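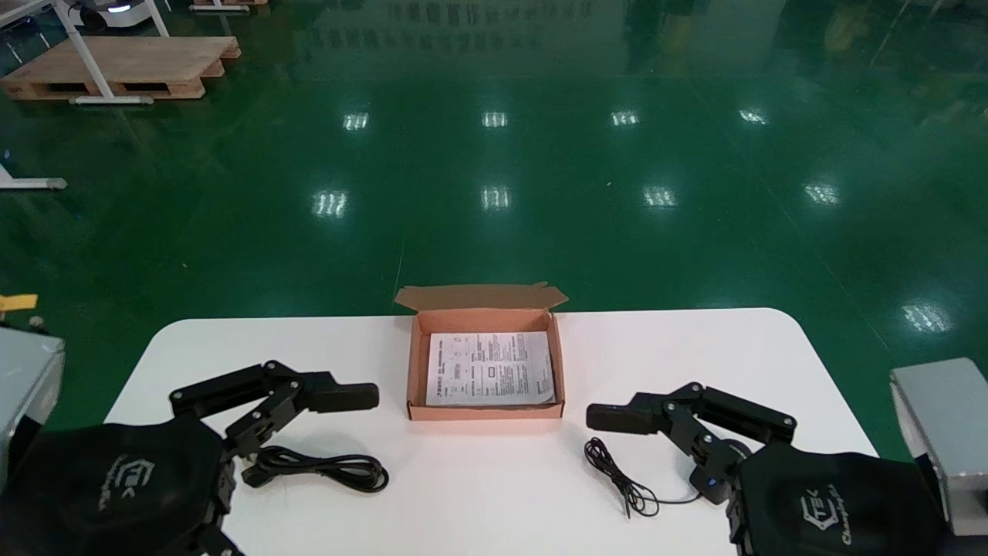 Print this page
E-mail this article

3. What sits on top: the instruction sheet as a packing layer

We came to this study expecting to write about cushioning and box size, and we still do (Section 5). But the part of the work that excited us most was the paper. Almost every small electrical product leaves the packing table with a folded sheet of instructions in the box, and we found very little written about where that sheet ought to go. Packers have strong feelings about it, and it was a pleasure to hear them argue.

At the Prarkcombe site the sheet goes in last. The packer places the product, then the cable, then lays the sheet flat over everything and brings the lid down. At Nalelska the order is reversed, and the sheet lines the bottom of the box. Both sites use plain corrugated cardboard with a hinged lid, and both pack on white tables, so the comparison is a fairly clean one. We watched 50 boxes packed at each site in October.

Figure 4 gives a typical layout. The box stands open in the middle of the table with its lid folded back, and the folded sheet nearly fills the inside, leaving a thin margin of cardboard at the sides. A black power cable with its plug lies in a loose bundle on the left, and a thinner black cable is loosely coiled on the right.

Figure 4. Open carton with folded instruction sheet; cables on the table to either side.

That thin margin matters more than we had guessed. When the sheet is folded to nearly the size of the box, it stays put. When it is folded one time too many, it slides, tips on end and slips down beside the product, where buyers miss it. In our unpacking sessions at Cisneros, 8 people who opened a box with a close-fitting sheet on top lifted it out before touching anything else. Of those given the smaller fold, 3 pulled the product out first and found the paper later, under the cable.

Cables were the other surprise, and a lovely one to study. A loosely looped cable springs back as the lid closes and pushes the sheet upward, so the front edge creases. Packers at Prarkcombe had worked out their own answer, which was to turn the plug inward and press the loops flat with the palm. We tried it ourselves and got it wrong many times before we got it right! Thin cables were harder still. They tangle on the table while the thick one is being dealt with, and we saw packers stop to pick them apart.

We also tried the Elluvgate fold, a simple three-panel fold that leaves the bold heading facing up. It is quick to learn and we recommend it for boxes of this shape. Its effect on packing time is taken up in the next section, along with the question of whether the two cables should be tied.

Print this page
E-mail this article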